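3.2 Family sayings as inherited speech

In the previous section we discussed proverbs which are known to the whole speech community and which can be found in printed collections. In this section we turn to a smaller and less studied group, the sayings that live inside one family. By this we mean short, fixed expressions that members of a family connect with one particular older speaker, most often a grandparent, and that they continue to use after this person has died or has stopped speaking regularly with them. The expression itself may be common. What makes it a family saying, in our use of the term, is that the speakers hear it as belonging to somebody.

The interviews were made in two towns, Lamorow and Quintana, with 20 adult speakers. All of them grew up with at least one grandparent living in the same house or on the same street. Each speaker was visited at home and was asked first to talk freely about childhood meals, work in the yard and small punishments. Only later in the talk did we ask directly for sayings. This order was important to us. In our pilot talks, speakers who were asked directly at the beginning gave mostly well-known proverbs, and they gave them with a school voice, as if they were being tested. When the sayings came up inside a story, they were shorter, often not complete, and the speaker frequently changed the pitch of the voice to sound like the older person.

We found that the sayings are seldom explained to children at the moment when they are used. A woman from Quintana remembered that her grandfather answered every request for money with "The well has a lid." She told us that as a child she looked for this well behind the house on a Saturday morning, and only as a teenager did she understand that the answer was simply no. She now says the same sentence to her own son and also does not explain it. Several other speakers reported a similar period in which the words were known and the meaning was not. We will call this period the delay. During the delay the child can already repeat the saying, and can often repeat it at the right moment, which suggests that the situation of use is learned before the meaning.

The recordings were transcribed in Nandeo, the annotation tool that was also used for the proverb material. Voice imitation was marked on a separate line, together with laughter and pauses. The coding was done in the shared laboratory on the Idix campus, where both coders worked in the same room and settled unclear cases by listening again together. 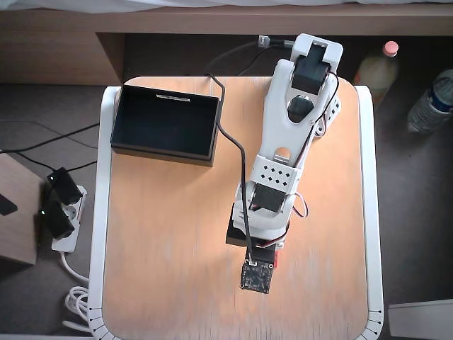

Figure 7. Robotic arm on a table, seen from directly above.

With regard to form, the family sayings in our material are of two kinds. The first kind are common idioms that one older speaker used so often that the family now considers them his or hers. Some speakers were surprised, and a little disappointed, to hear the same idiom on television or from a neighbor. One man in Lamorow said that he felt "like somebody had taken Grandma's coat." The second kind are expressions that appear to be made inside the family, for example from a mistake, from a foreign word, or from an event that only the family knows. The second kind is harder to collect, because the speaker must tell the event first, and often two family members do not agree on what happened.

The two kinds also differ in how they are passed on. Idioms of the first kind move easily to the grandchildren's friends and to husbands and wives. Sayings of the second kind stay at home. Speakers were shy about using them with us, and seven of them used the saying only after another family member had entered the room and said it first. We do not think that this is only a matter of shame. A saying of this kind asks for an answer from a person who knows it - a laugh, a groan, sometimes the second half of the sentence - and an interviewer cannot give this answer.

It should also be noted that speakers did not always agree with the sayings they kept. Some considered the advice in them to be wrong, or too hard on children, and they repeated it all the same. When asked about this, they usually spoke about the voice of the grandparent and not about the advice. The relation between voice and content is taken up again in Section 4, where the imitated passages are compared with the same speakers' ordinary speech.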